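September 6, 2026

The carpet on the table was supposed to be temporary. In May I bought a remnant in a color the shop called lagoon, meaning to put it under my desk chair, and it turned out too short by the length of one chair leg. So it went on the table, and there it has stayed, collecting crumbs and compliments in unequal numbers.

I will say this for carpet: it is quiet. You can put down a mug at six in the morning without waking a soul. You can't write on it, roll dough on it or wipe it, but you can drop a spoon with real dignity.

My neighbor Deolinda Falcão, who has opinions about tables, thinks I should take it to the dump along with the wicker screen. The screen cost me 26 dollars and hides a radiator, two boxes of cables and the ironing I started in spring. It's the hardest-working piece of furniture I own. I'm not taking it to the dump.

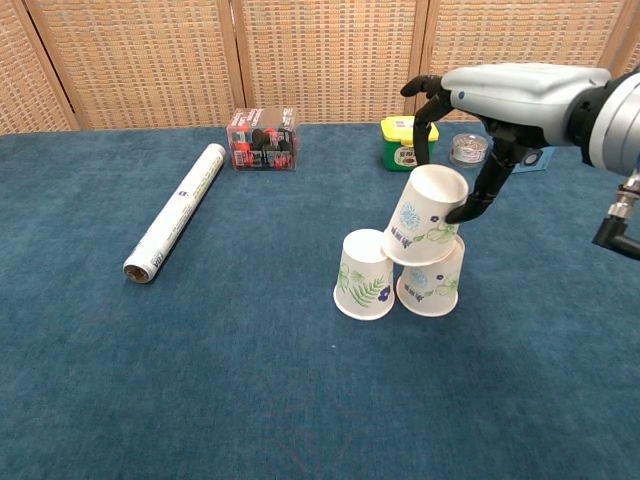 Paper cups are another matter. I bought too many for Rosário's birthday, the flowery kind with the vines, because the plain ones looked like a dentist's. Nine people came and most of them drank from bottles. I've been working through the rest ever since, and I can report that a paper cup wants to be a pyramid. Leave three near anybody over the age of two and two of them go upside down with the third on top. My brother-in-law did it in the middle of a conversation about his mortgage.

Carpet makes it harder than you'd think. The fuzz gives a little under the rims, so the bottom pair never sit quite level and the top one takes on a lean — jaunty at three cups, alarming at six. I once got to ten and then sneezed.

Rosário wants the leftover cups for a picnic. I said she could have 20 and she asked what I was keeping the others for. I'm still working on my answer.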